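Search threads... Go Advanced search

Bench rules for two-arm setups - what do you actually enforce?

polus_bench wrote:
So we finally wrote down our bench rules and now half the group hates them. I run the towel folding station at a small outfit (the product is called Polus, you haven't heard of it, don't worry) and until last month the rules lived in my head. Then we hired three people in one go and I got tired of saying the same stuff over and over, so I typed it up. Short version:

- E-stop goes within reach of whoever is running the session, and that person doesn't walk off with the motors live.
- Hands stay out of the shared area until both arms are parked. Both, even if you're only fixing one towel.
- Tape line on the table for the reach overlap.
- Every session starts from the same reset: bin empty, towels wherever the sheet says.
- After 20 episodes you stop and check the clamps, the cables and the gripper pads.
- If an arm does something weird, write it down before you restart it.

What am I missing? And is 20 too often? That's the one I get the most grief about.

hollis_k wrote:
20 is way too often for soft goods. I'd go 100 and put the effort into a decent check at the start of the day. People who have to check something every 20 runs stop looking at it, they just tick the box. I've done it myself!

eslowgrad wrote:
Disagree with hollis. We went with 10 at Eslow when the arms were new and found a base clamp backing off in the first week. It had worked itself loose enough that I could wiggle it with two fingers. At 100 we'd have had a whole afternoon of data from an arm that was slowly turning on its mount, and good luck finding that later in the logs.

hollis_k wrote:
Sure, but that's a clamp problem. Fix the clamp.

eslowgrad wrote:
We did fix the clamp. We found out about it from the check, is my point.

rivet_and_rye wrote:
Can I put in a word for cables? Everybody writes three pages about speed limits and then the thing that stops work is a connector getting yanked. Our rule is that you move each arm by hand through its full reach with the power off and watch the slack the whole way. If it goes tight anywhere, redo it. If it hangs low enough that the other arm could hook it, redo it. Takes a couple of minutes and I don't let anyone skip it, me included.

polus_bench wrote:
Oh that's good, stealing that. We have "check cables" and no word on how, so of course everyone's version of checking is a quick glance on the way to the chair.

n.maurya wrote:
Naveen Maurya here, I look after the benches at Jalcombe. I like your list but the reset rule needs more detail or it'll drift on you. "Towels wherever the sheet says" turned into "towels in a nice neat pile" at our place, because people are tidy and they can't help it. Then the policy met a towel somebody had dropped like a normal human and it had no clue. We now have the operator shake each one out and let go of it from chest height, and wherever it lands is the start. No fixing it up afterward.

The other thing I'd add is the floor. Our written rule covers the floor as well as the table - extension cords, power supplies, paper, all of it - and the person starting the session walks around the bench once before powering on. I had to fight for that one. The argument against was that the robot doesn't care about the floor, and fine, it doesn't, but I do when I'm hurrying over to hit the stop.

hollis_k wrote:
Walking around the bench I'll sign up for. Shaking towels out from chest height, I don't know. You lose repeatability. If I want to compare two checkpoints I need the same start for both.

n.maurya wrote:
For comparing, yes, we use fixed starts and have a separate sheet for it. For collecting we want the mess. Two procedures, two sheets, different color paper so nobody grabs the wrong one.

polus_bench wrote:
OK the two sheets thing might solve an argument I've been having since October. Putting up our towel bench so you can all pick at it.
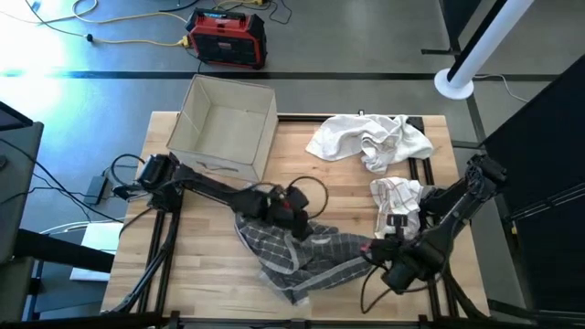

Towel station, both arms over the gray one. Two white towels and the bin on the table too.

rivet_and_rye wrote:
Nice solid frame. I'd start with my slack test on those cable loops by the left arm, and on the one coming off the gripper. Might be totally fine! Run it through the full reach and you'll know.

n.maurya wrote:
I'd do the walk-around and start with the yellow cord. Also the paper or board under the table, lower left. If that's a reset sheet it wants a clip on the frame, and if it isn't it wants the recycling.

polus_bench wrote:
Ha, noted, both of you. Floor rule goes in tonight. I'm also going to split the difference on the checks - clamps and cables every 20, gripper pads once at the start of the day. hollis, you can have that one.

hollis_k wrote:
I'll take it. Still think it's too often.

eslowgrad wrote:
Still think it's not enough :)

Reader comments (3)

dmlacroix - We copied the "write it down before you restart" rule and I wish we'd done it sooner. Half of our mystery faults were the same fault.

tinbender - Does anyone have a rule for who is allowed to change the speed limits? Ours is a free-for-all and I don't love it.

benchmouse - @tinbender one named person per bench, and the limit gets written on the sheet with initials. Works OK for us with two benches, no idea how it'd go with 10.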